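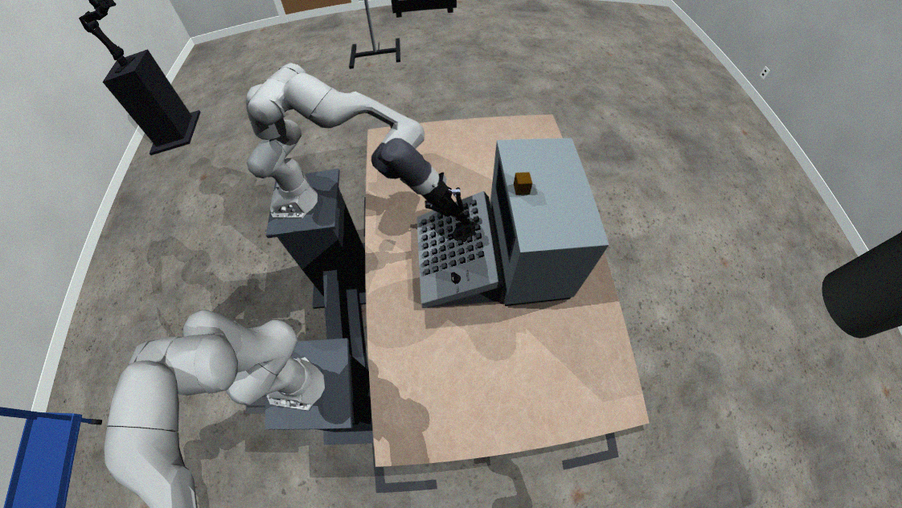 The Vundcombe open day starts at ten, which the sign at the gate confirms and the locked gate disputes. By twenty past we were inside with visitor badges and a paper cup of coffee each, and a safety talk that covered everything except where the restrooms were.

I went for the teaching room. Prellance has its name over the door, and the idea is that a person drives a robot arm by remote control through a small job, over and over, until there are enough good runs for the arm to have a go alone. All of it happens in simulation first. The room on the screen has a concrete floor and a power outlet in the wall, so somebody cared.

The job of the morning was the key panel. You steer the gripper over the grid, bring the fingers down where you want them, and come back up without visiting the neighbors. It looks like something a toddler could do. I was given a turn, and I can report that a toddler would have been welcome. Left and right I managed. Down was a matter of opinion, and my wrist kept adding a twist I hadn't ordered. My 2 attempts were both marked "discard," in a drop-down menu that I suspect gets a lot of use.

The regular operators make it look dull, and I mean that as praise. The wall chart gave 183 kept runs for this task against a target of 600, and the pencil beside it was very short. 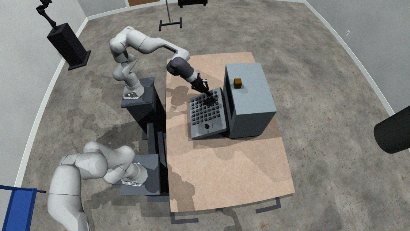

Grimshaw thought I was being too kind to the remote control and said so over lunch: at Fastby they take hold of a real arm and push it through the motion, and you feel it when you hit something, so you stop. With a controller you find out by looking, a moment late. On the other hand, Grimshaw admitted, your shoulders give out by mid-afternoon, and your own hands end up in half the recordings.

I had no answer, having only just mastered left.

Lunch was a cheese roll. Parking is free if you get there before the gate opens, and the 288 bus stops across the road. They plan another open day in September. Bring a sweater for the teaching room.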